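Progress report to the Stondmont small grants office
Project: kitchen arm, Dirnorby shared workshop
Prepared by Virgilio Belmonte
Monday, March 13, 2023

You asked for a plain account of where the money has gone and whether the September target still makes sense. My short answer to the second part is "probably not," though Leonora Barredo disagrees and her note is attached.

The arm is built and it moves. Edgardo Yap rewired the wrist after the first harness kept pulling loose, and we have had two weeks without a fault there. The gripper closes when told to. I would not read much into any of this. A kit arm from Drelden should do as much out of the box, and we spent most of the winter getting back to that point.

Work has moved to the play kitchen, with the sink and cooktop as the test area and painted blocks, a steel pot and a cut-apart toy carrot as the things to be handled. Cherry Mae Lagman runs the sessions and keeps the log.

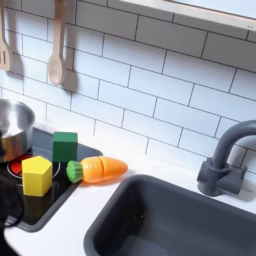
Her last full set was 100 attempts at moving one object from the cooktop into the sink. I have left the success rate out of this report on purpose. We changed the grip force partway through, so the number would mean very little and somebody would end up quoting it. The set will be repeated with the settings locked.

The carrot is still the worst of the lot. It rolls, and the gripper tends to take it near the join. Sofia Chrysikopoulos thinks a softer fingertip will fix that. Maybe. We said the same about the last fingertips.

Spending is inside the budget except for motors, where we bought three spares after burning out two. The Pillai control board has not been paid for yet, and I'd like to hold that payment until it runs a whole session without a restart.

Requested from you: an extra month, no extra money. If the repeat set is poor I will recommend dropping the carrot task and reporting on blocks only.

Last updated: March 2023

Recent items
Dirnorby workshop: bench booking rules
Wrist harness rewiring notes (E. Yap)
Note on the September target (L. Barredo)
Spare motor order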